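Old marker will not come off small whiteboard with feet

Household and Cleaning > Stains

Posted by Karine Li, 28/06/2026
Viewed 1171 times

Hello all. I have a small white board which stands on the kitchen counter, the kind with two little feet in front. We write on it the shopping and sometimes a nice sentence. In December my daughter wrote something in pink marker and we left it there because it was sweet. Now I want to use the board again and the pink does not leave. I tried a dry cloth and then a wet one. The cloth becomes a little pink but the letters stay, only paler. The surface is shiny and I am afraid to scratch it. What can I use? Also, is it normal that the board slides when I write?

Réjean Turcotte
Clamdale, 235 posts

Good day Karine. First you must know which marker it was. If it is a dry-wipe marker which stayed too long, this is easy. Write over the old letters with a fresh dry-wipe marker, any dark colour, and wipe after a few seconds. The new ink makes the old one soft and both come away. Do it one word at a time.

If it is a permanent marker, put a little rubbing alcohol on a soft cloth, wipe in small circles, then clean with water and dry well. Please do not use the green side of the sponge. I did this on my first board and now every marker stays in the scratches.

Pink and red are in my experience the slowest colours. Mine has the same sort of feet, and on it there is "Love makes it" with "be" on the line under, also in pink. I would clean a board like this from the top line down, so that dirty liquid does not run over a part which is already clean.
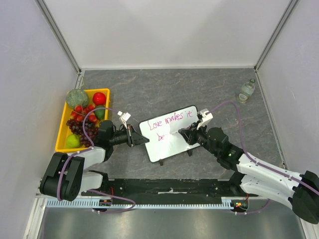 About the sliding

The feet are small and a stone counter is smooth. I hold the top edge with my free hand when I write. You can also cut two small pieces of non-slip drawer mat and put them under the feet. Lines that go up to the right, this happens to me also, I think because the board turns a little under the pen.

Fortin

Toothpaste!! Works on everything.

Karine Li

Thank you Réjean. It was a dry-wipe marker, I found it in the drawer. I wrote over with black and almost all is gone, only a shadow of one letter is left. I will try the alcohol on this. Fortin, thank you too but I think toothpaste can scratch, so I leave it for the teeth.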